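I've been selling the Utby table oil for three years now, and it's still the thing I get the most email about, so I've finally rewritten this page to answer the stuff people really ask. Grab a coffee, I ramble a bit.

## Utby Table Oil, 11 oz tin

Utby is a wipe-on oil and wax blend for indoor wooden furniture. I make it for kitchen tables first and everything else second, and pine is where it shines (literally, if you put on enough coats!). Softwoods drink up finish unevenly, especially near the knots, and most of the oils I tried before this one left me with dull patches right where my elbows go.

The recipe started with Guido Bianchini, who refinished church pews before he retired and who let me stand in his garage for most of a July asking annoying questions. I changed the wax, he complained, and we met in the middle.
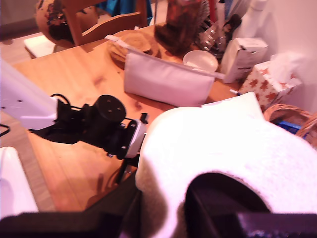
One tin does a six-seat table with two coats, plus a bit left in the bottom for touch-ups. If your table is very thirsty or has been sanded back to bare wood, plan on three coats and maybe buy the two-pack.

**What you get**

- One 11 oz tin with a screw lid
- A folded cotton applicator pad
- My instruction card, which is mostly the same as what's below

**How I put it on**

1. Sand lightly with the grain and get the dust off. A barely damp cloth is fine, then let the wood dry.
2. Stir the tin. Don't shake it — you'll get bubbles and you'll be picking at them all evening.
3. Wipe on a thin coat, thinner than you think.
4. Wait 6 minutes, then buff off whatever is still sitting on top.
5. Leave it overnight and do it again.

For the buffing I use plain paper towels on the first coat and an old T-shirt on the last one. Get the thick quilted kind if you can, the cheap ones shred and leave fuzz in the finish.

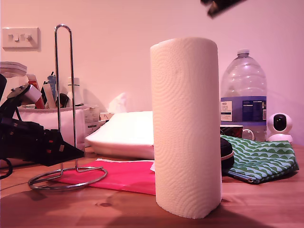
Please, please lay your oily rags and towels out flat outdoors until they're completely dry and stiff, or soak them in water in a lidded metal can. Oily cloths in a pile can heat up and catch fire by themselves. It's printed on the tin in red and I'm still repeating it here.

**Will it change the color?**

A little! Pale pine goes warmer, more toward honey, and it keeps deepening over the first year. If you want your wood to stay very light, look at Skodemik, my other oil, which has a touch of white pigment in it. Try either one on the underside first.

**Is it heatproof?**

No. A mug of tea is okay, but a pan straight off the stove will leave a ring. Nizar Sayegh wrote to me about a casserole dish and we got his table back with fine sandpaper and one fresh coat, so it's fixable, just use a trivet.

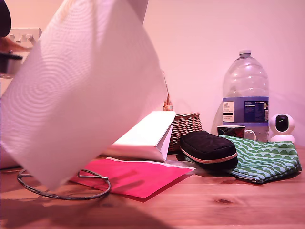
**Everyday cleaning**

Warm water, a drop of dish soap, wipe, dry. Skip the sprays with bleach or ammonia, they strip the wax. When water stops beading up, it's time for another thin coat.

**Shipping and returns**

Orders go out twice a week. Unopened tins can come back within a month, and if yours shows up dented and leaking, send me a picture and I'll mail another one. Batch 785 is the one on the shelf right now.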